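Unclaimed

The rail

The policy at Alemneh Cleaners was 100 days. It was printed on the back of every ticket and on a card by the register, and most customers had never read either one. After 100 days the shop could do what it liked with your clothes.

What the shop liked to do was nothing. The unclaimed things went on a rail at the back, behind the pressing table, and when the rail was full they were pushed closer together. When they couldn't be pushed any closer, the owner asked me to clear it.

I had been there since spring. I worked the counter in the mornings and bagged in the afternoons. Before that I did invoices at Humateck, out by the airport, until they moved invoices to another state. I liked the cleaners better. People handed you something dirty and you handed it back clean, and it was paid for on the spot.

"Call the numbers one more time," the owner said. "Then fold what's left and box it. Cito comes for the boxes on the first."

Cito was a charity truck. It had a regular stop at the church on Studwood and would come to the shop if you called ahead.

I pulled the tickets off the hangers and took them up front with a cup of coffee. Some had gone soft and furry at the corners. The ink on the older ones had faded to brown. I called the numbers between customers.

A lot of them were out of service. One man said he had lost the weight and didn't want the pants. One woman said she would be right over, and she was, with her car running outside, and she held the coat against her face and told me she had accused her sister of stealing it. She paid and left me five dollars. I put the five dollars in the drawer and then took it out again and put it in my pocket.

The last ticket was number 112. It was dated 22/10/2018, with the day first, which meant the owner's father had written it. He was the only one who ever wrote it that way. Under "item" he had put one word, red. There was no phone number. There was a price, and next to the price he had written "paid" and underlined it.

The owner's father

He had run the place for most of his life and had stopped coming in the winter before I was hired. I only knew him from his handwriting, which was all over the building. It was on the fuse box and the spot remover and the inside of the bathroom door, where it said to jiggle the handle.

"Your father took this one in," I said.

The owner looked at the ticket and turned it over and turned it back.

"Red what?"

"It doesn't say."

"He always put what it was. Shirt, two-piece, drapes. He was strict about it." The owner handed it back to me. "It's paid. We shouldn't box it if it's paid."

"It's been years."

"I know how long it's been."

A customer came in then with a comforter and we stopped talking about it. When I went to the back, the red one was still at the far end of the rail in its plastic, where it had probably been from the start, with everything else shoved up against it. The plastic had a split down one side. I put my hand in. It was a plain fabric and it had been pressed well. There were creases now from being squeezed, but under those you could feel that somebody had taken trouble.

I took it off the rail and hung it by itself on the hook by the door.

The books

The old ticket books were in a cabinet under the stairs. The owner's father had kept all of them. Each stub had a carbon of the ticket, and on the back of the stub he sometimes wrote a note to himself. I had seen a few of these when I was looking for packing tape. They said things like "watch the lining" and "cash only this one."

I asked if I could go through them.

"On your own time," the owner said. Then, a minute later, "There's got to be more than 3,000 in there."

I took one book home that night, because the ones under the stairs were labeled by month and I only needed October. I read it at the kitchen table with my supper. It was slower than I had expected. I kept getting interested. The same family brought in a tablecloth every week. Somebody had a suit let out and, at the end of the same month, had it let out again. A note on one stub said "talks too much, nice."

I found 112 close to the end. The carbon said red, the same as the ticket, and it said paid. On the back he had written, "Says keep it till he asks. Says may be a while."

I washed my plate and read it again. Then I put the book in my bag so I wouldn't forget it.

The owner read the note standing up, with the pressing machine hissing behind us.

"Well, who's he?"

"I thought you might know."

"I was in school. I was never here if I could help it." The owner read it once more. "Till he asks. So he hasn't asked."

"Could you ask your father?"

The owner thought about that for long enough that I started bagging shirts.

"He has good mornings," the owner said finally. "I'll try on a good morning."

Boxes

In the meantime I did the rest of the rail. It was the best week of work I had there. The shop had a room upstairs with carpet on the floor and not much else, and the owner said I could spread out in it. I carried the clothes up in armloads and took off my shoes.

I folded everything on the floor. At home I fold on the bed like anybody, but a bed is soft and the fold goes crooked when you lean on it. On the carpet you can lay a thing down and smooth it from the middle out, and it stays where you put it. Sleeves in first, then the sides, then up from the bottom. Coats took one fold only. I put tissue in anything with a collar, which the owner said was a waste of tissue for charity, but let me do.

I filled 20 boxes. I wrote on each one what was inside – men's coats, women's dresses, children's – and I tried to make my letters clear. The man from Cito carried them down two at a time and said they were the neatest boxes he'd ever had off anybody. He asked if I wanted a receipt. I said yes and put it in the October book, next to the stub, for no reason except that the book was on the counter.

After that the rail was bare. The owner pushed it back and forth on its wheels a few times and said it needed oil.

A good morning

It was a while before the owner brought it up again. We were opening the shop and the lights weren't all on yet.

"I asked him," the owner said. "He knew right away. He didn't know what day it was, but he knew that."

I waited.

"It's his. He took it in himself and wrote himself a ticket. He paid himself for it out of his own pocket and put the money in the register." The owner hung up a coat and straightened it on the hook. "He wore it the day we opened. My mother bought it so people would see him through the window. When she died he cleaned it and put it on the rail, and he figured he'd ask for it when he felt like wearing it."

"And did he ask?"

"He asked if it had been 100 days."

I didn't know what to say, so I went and got it off the hook. We looked at it under the counter light. The creases had mostly dropped out from hanging free, but the hem had gone wavy where the plastic had bunched underneath it.

"Can you get that out?" the owner said.

"I can press it. I'd want to let it lie flat first. It's been hung too long."

"How long flat?"

"A day. Overnight would be good."

"Do it right," the owner said. "Write it up."

So I wrote it up. I used a new ticket and put the month first, the way I do. Under "item" I stopped and looked at it for a second, and then I wrote red. I wrote paid and underlined it. Then I took it upstairs.

There was nothing to move out of the way anymore. The boxes had left a few faint lines in the carpet and I walked over them. I took the red one out of its plastic and shook it once. I got down on my knees and laid it on the floor with the top away from me, and smoothed it out from the middle with both hands. The bottom edge wouldn't lie down all the way. I went over it a second time and it was a little better, and I left it like that.
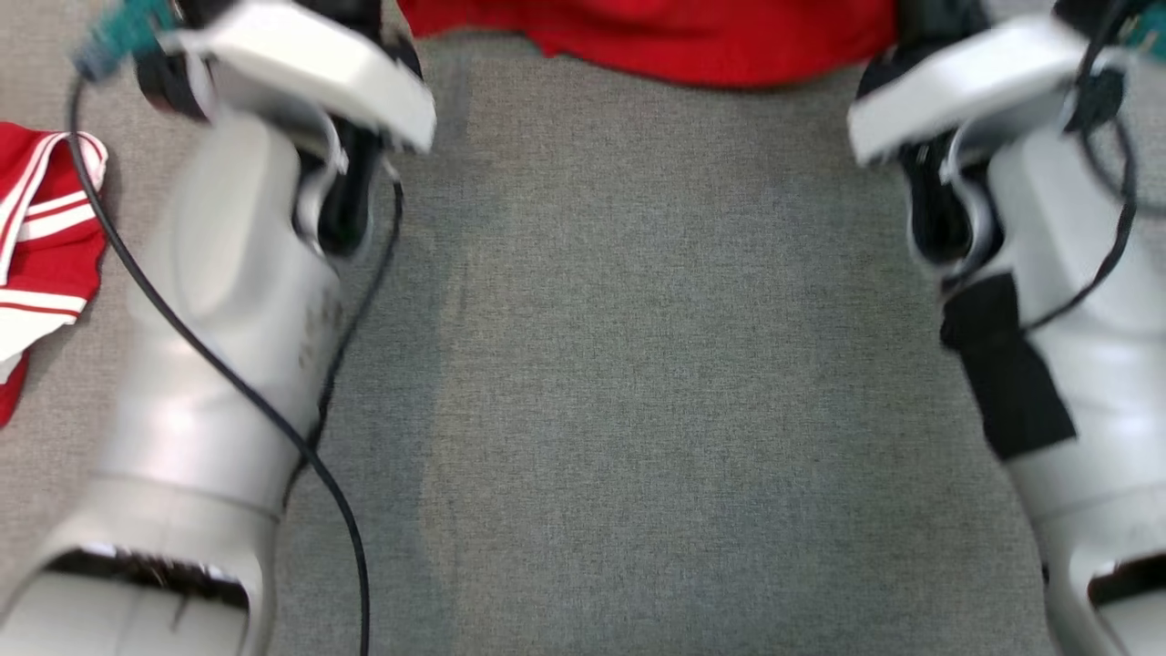 January

He wore it to the shop the week after New Year's. The owner drove him. He sat on the customer's chair by the window with his coat open so it showed, and he read the card by the register out loud.

Some of the old customers came in and shook his hand. A woman with a tablecloth over her arm told him he looked well. He told her the tablecloth would be ready Thursday, and I wrote it on her ticket, and it was.

Before he left he wanted to see the rail. I had oiled the wheels by then. There were four things on it, none of them close to 100 days. He gave it a push and it rolled to the wall. Then he asked me what I'd done with his ticket.

I had it in the drawer. He checked both sides, tore off the stub and gave it to me, and put the rest in his pocket.

"You write the date wrong," he said.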